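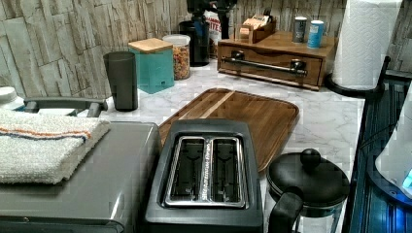

Notebook entry: adhesion of trial glaze on test tiles, January

Purpose
To determine whether the Clerach clear glaze can replace the Weketti clear on the stoneware body now used in the workshop. The Weketti material remains the standard until a decision is entered in this notebook. The present entry covers the second firing only. Results from the first firing are on the preceding pages and are not repeated.

Materials
Stoneware body, supplied by Skuvness, from the same delivery as the first firing.
Clerach clear, mixed from dry and passed twice through the fine sieve.
Weketti clear, from the open bucket, stirred and sieved once.
Test tiles, cut from one slab, each with a stamped texture on the lower half and a plain upper half.

Preparation
Tiles were bisque fired with the regular production load and wiped with a damp sponge before glazing. A total of 300 g of dry Clerach was mixed for this trial. The first mix was too thick and left a ridge at the dip line. Water was added in small amounts until the ridge no longer formed. The quantity of water was not recorded, and this must be corrected in the next trial. The Weketti bucket needed no adjustment.

Each tile was dipped once, held at the same angle, and left to dry on the wire rack overnight. The backs were cleaned to the line. Two tiles glazed with Clerach showed fine cracking in the dry coat along the stamped border. They were fired as they were and marked on the back with a cross in iron wash.

Firing
Tillman kiln, middle shelf, slow schedule. The controller was read at 4:00 p.m. and showed 963 degrees F, with the kiln still climbing. The upper peephole plug was found loose at that reading and was reseated. The effect on the top shelf is unknown. No test tiles were on that shelf.

Observations after unloading
Weketti: even surface, slight pooling in the stamped texture, no crawling. Consistent with earlier loads.
Clerach: clear and somewhat glossier than the standard on the plain half. Pinholes near the upper edge on several tiles. The marked tiles crawled along the border, exposing bare clay at the corners. Color of the body beneath the glaze is a little warmer than under Weketti.

No crazing was visible on either set at unloading. The tiles are to remain on the windowsill shelf and be examined again before the next firing.

Discussion
The crawling follows the cracks seen in the dry coat and is most likely a matter of thickness. The pinholes are harder to account for. They appear on tiles with a sound dry coat and may point to the bisque temperature. The two causes should be tested separately.

Action
Repeat with water weighed and entered. Include a set of tiles from a hotter bisque. Do not glaze production ware with Clerach before those results are in. Order a replacement peephole plug for the Tillman kiln.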